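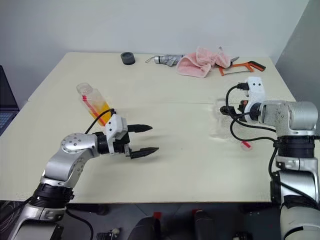

I put off buying a big table for years. We had a folding one in the garage and a wobbly thing in the spare room, and between the two of them I could wrap presents, cut out a dress pattern or spread out the tax papers, as long as I never wanted to do any of it comfortably. Then in August the wobbly one finally gave up, and I started reading far too many reviews of work tables. I ended up with the Barudeo from Dinsa, and I've now lived with it long enough to add a review of my own.

First, the delivery. It came in two boxes, and the larger one is a real beast. My brother-in-law and I got it up the stairs with a rest on the landing and some language I won't repeat. If you live in an apartment without an elevator, please pay the extra for the carry-in service. I was stubborn and my back let me know about it for days.

Putting it together took the better part of an afternoon. The instructions are all drawings, and step 11 had me stumped, as the leg brackets look the same on both sides until you hold them up to the light and see that the slots are a little different. I got it wrong, took it apart and did it over with a cup of coffee in me. There were 18 bolts in the bag and every one of them had a home, so that was a nice change from the last bookcase I built!

Now for the good part. It's so steady! I can run my old sewing machine at full speed and my mug of tea hardly trembles. I'm on the tall side, and being able to stand and cut fabric without stooping has made me like sewing again – I'd forgotten how much of my grumbling was really about my neck. The surface wipes down easily too. I've had glue on it, and chalk, and a fair amount of raspberry jam when the grandkids were over, and a warm cloth took care of all three.

A few grumbles. The feet don't adjust enough for our floor, which slopes toward the window, so I have folded felt under one leg. I'd also have loved a drawer. Dinsa sells one separately for $200, and that seems like a lot to ask for a drawer. I bought a little rolling cart from Juneo and it does the job nicely.

I paid $1,008 with tax at the Markport store, and yes, I did swallow hard at the register. The cheaper tables I tried there all had a bit of a sway when I leaned on them, and I lean on tables a lot. If you only need somewhere to wrap gifts in December, keep your folding table. If you sew or quilt most weeks, go lean on this one and see what you think.

Reviewed 6 February 2025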